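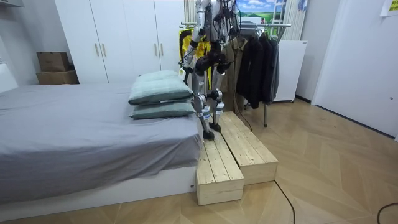
Before you give the boat back

A charter week ends with cleaning, and most people do it badly, in a hurry, with the taxi already waiting on the quay. I have helped guests of Flulis with this work for many summers and these are the habits I recommend.

Start in the galley the evening before. Empty the refrigerator, wipe it with water and a spoon of baking soda, and leave its lid open for the night. The smell of old fish stays in a closed box very long. Rinse the sink with fresh water also, because salt makes brown spots on the steel.

Bedding should go up on deck in the morning, when the sun is already on the boat but the wind is still small. Use strong pegs! My colleague Thérèse Dufour lost two pillow covers near Antibes in this way. 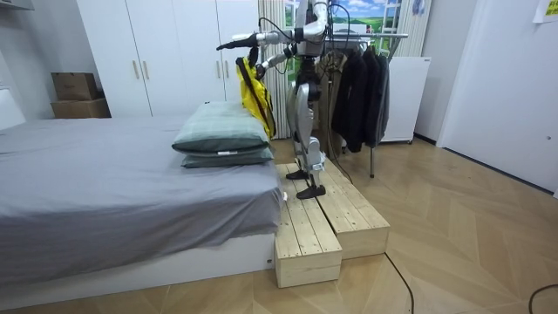 Page last changed: 28th May

Lift the mattresses and let them stand on their side for one hour. Under them there is often a little water, even in a dry cabin. Wipe it with a cloth and white vinegar, half and half with water – never with bleach, it attacks the varnish.

For sand on the floor, do not use a wet mop first. Brush it, then brush again, and only then wash. Wet sand scratches the wood.

Shower drains collect hair. Take out the small filter, clean it under the tap and put it back with the flat side up. If the pump makes noise after this, the filter is not sitting well.

Last, open every locker and look inside with a torch. Phone chargers like to hide there.

Contact: Diane Zacharias, Flulis guest desk | © Flulis | Back to top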